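I met Nele Verbeke in the café under her office, where she'd already bagged the table by the socket. She runs Clavdale, a practice service for people programming kitchen robots. You pay 30 euros a month and get a simulated kitchen, a simulated arm and as many goes as you like.

"People want to start with the real arm," she told me. "I say fine, how many cups have you got?"

She turned her laptop round and let me have a try. I'm hopeless at this sort of thing, but I loved it! The view sits right behind the fingers, so you feel as if you're reaching in yourself.

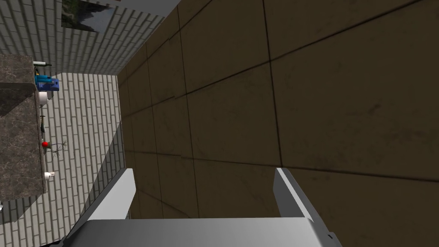 Gripper open over the brown tiles, with the counter off to the left.

I asked why anyone would bother putting a potted plant next to a cup. "Kitchens are messy," she said. "Koen Declercq tests for us and he complained our first one was too tidy – so I gave him clutter." There are 457 room layouts now, and she admits a few of them are a bit daft.

My grumble was the steering. I kept swinging off towards the walls, and it took me six tries to get back to the worktop.
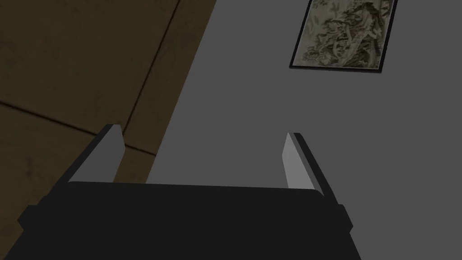 Wood on one side, grey wall on the other, and a landscape picture up high.

"Everybody does that," Nele said kindly. A slower beginner setting is due in December, and she's promised me a login. I've told her I'll want the two-month trial, and she's thinking about it.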